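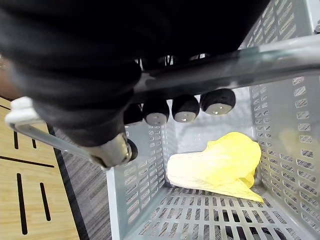 Figure 3. Slotted plastic basket with metal handle; yellow cloth on the basket floor.

20 Jul 2018
Prondham Household Studies

4.2 Do baskets help?

Pintér claims that a carrying basket shortens tidying. We doubt it. Of the 60 homes in our sample, 47 owned one, and their rooms took as long to clear as the rest. A basket like the one in Figure 3 has walls full of slots and room to spare, yet a single crumpled cloth inside it is still an unfolded cloth. The time saved in walking may simply be spent later, at the shelf. Pintér's trials stopped at the basket and left the folding out, so we cannot compare totals.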